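Workshop Tips for Student Teams: Preparing for the Grocery Basket Event

The Uketti Robotics Club issues the following guidance to all student teams entering the basket-packing event in November. Questions should be directed to the club adviser, Graciela Toledo.

Charge batteries to at least 80 percent before each practice run. Log every run on the Plorel sheet, including runs that end early.

Tighten the finger joints at the start of each session. Fit gloves snugly and smooth out any folds at the wrist.

Set the grip to the softest level that will hold the item. Teams may use up to 100 practice grasps per session; after that, the hand must rest for one hour.

Wash and dry all produce before use. Bruised items should be replaced and composted.
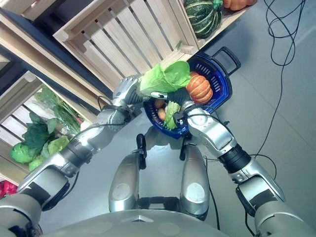
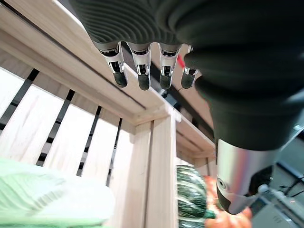
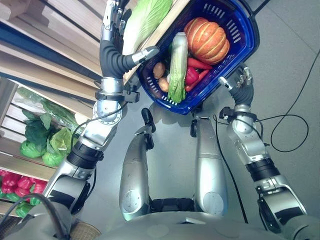 Packing order accounts for more lost points than any other part of the event. Teams should place heavy, firm items first and leave delicate ones until the end. A large pumpkin, such as the one in the blue basket, should go in early and be settled to one side, with potatoes in the remaining space. Lettuce may be held with both hands while it is over the basket. Long items such as leeks should be laid lengthwise. Hazem Saber will review packing plans before the first practice. Plans must be submitted on paper to Room 1011 by 4 p.m.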